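**Voltton Public Library** · July 4, 2021

1/ The Voltton Public Library will resume in-person borrowing at the Jirico Street branch this week. The posts below set out the terms for cardholders. Please read them before you visit.

2/ Loans made before the closure have been extended. No fines will be charged on any item that was due in June. Patrons who have already paid a fine for that month may ask for a refund at the front desk and should bring their card.

3/ The book drop on the Fillov Avenue side is open at all hours. The drop inside the lobby stays closed until its new door is fitted. Please do not leave bags of books on the steps.

4/ There are 226 holds on the pickup shelf. Each will be kept for 20 days from the date of the notice sent to the patron. After that, the item goes to the next person on the list. Notices are sent by email, or by letter where we have no email address on file.

5/ Interlibrary loans remain suspended. Ulla Partanen, Head of Circulation, is in contact with our partner libraries and will post a date once one has been agreed. Requests already in the system keep their place in line.

6/ The summer reading program is open to all ages. Reading logs may be picked up at the children's desk or printed at home. Completed logs are accepted at any branch. Questions should go to Jamila Majumder in Youth Services.

7/ The Urbonaitė Collection of local letters and maps has been fully cataloged. It holds 780 items, of which 67 may be viewed by appointment only because of their condition. Appointments are made through Saeed Ansari in Local History. Pencils only, please. Bags and coats must be left in the lockers.

8/ Reading room seating: several chairs are being recovered over the summer, and seating on the second floor will be limited while they are away.

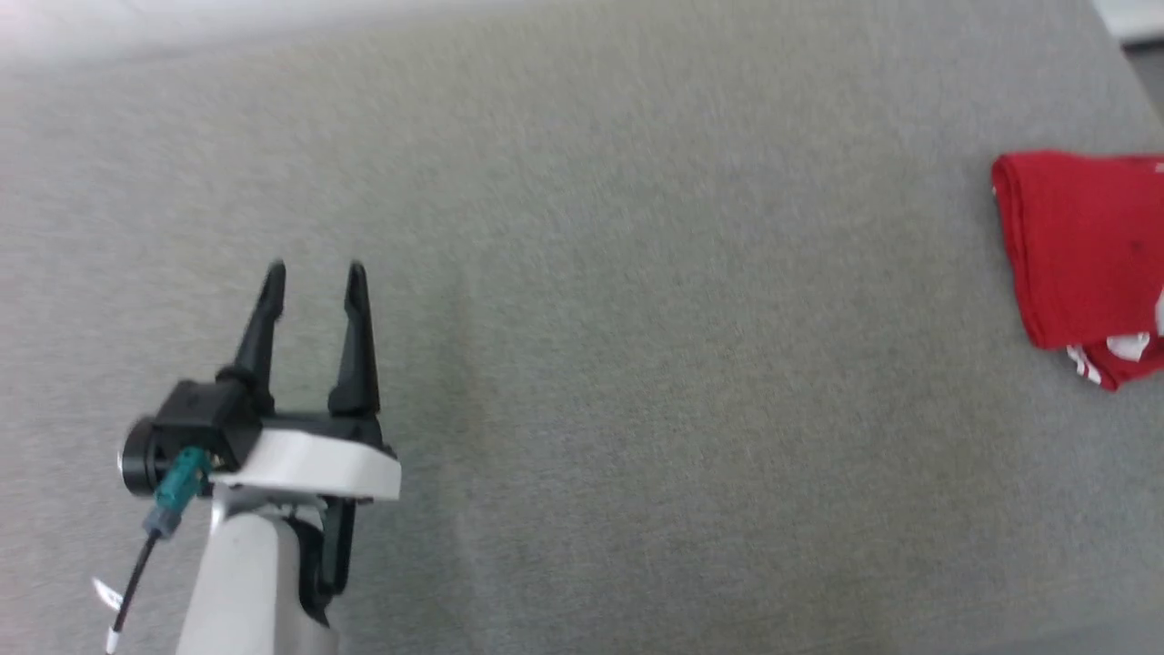
## Cards and accounts

9/ Library cards that expired during the closure have been renewed for one year. You do not need to do anything. If your address has changed, please bring a recent bill or lease to the desk.

10/ Public computers may be used for one hour per visit. Printing is available in black and white. The color printer is out of service.

11/ Comments on the draft borrowing policy may be sent in writing to the Director, Subira Mugo, in care of the Jirico Street branch. The draft is available at each desk in regular and large print.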